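Fidville Residences: Frequently Asked Questions for Residents
Last updated August 1, 2025

Who may apply for a short-stay apartment?
Applications are open to visiting staff and postgraduate students of Metamley College. A stay may not exceed 20 weeks unless the Accommodation Office has approved an extension in writing.

How is the bond paid?
A bond of $900 is payable before keys are issued. Payment is made through the Temba resident portal. Cash and cheques are not accepted.

May I paint or hang pictures?
Painting is not permitted. Pictures may be hung from the existing rails only. Adhesive hooks damage the plaster, and the cost of repair will be deducted from the bond.

What are the quiet hours?
Quiet hours apply from 10 pm to 6 am on all floors. Complaints should be directed to the night desk in the first instance.

Where do I put rubbish and recycling?
Bins are located on the ground floor beside the bicycle store. Bulky items must be booked for collection through the portal.

Am I responsible for the windows and curtains?
Residents are asked to keep the inside of the glass clean. Curtains must not be removed or replaced. Exterior glass is cleaned each January by the contractor, Flellik.

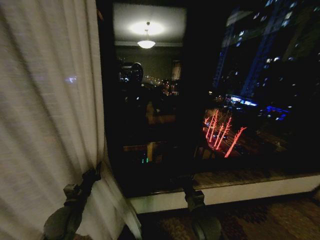 Glass after dark, with the room reflected in it. 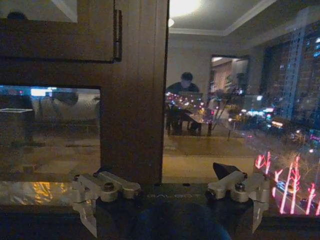
Faulty catches and damaged curtain tracks should be reported within 2 working days. Residents must not attempt repairs themselves.

Whom do I contact about my lease?
Lease enquiries are handled by Annelore Albers, Residences Manager. Requests for an extension should be addressed to Mwanahawa Mutiso at the Accommodation Office.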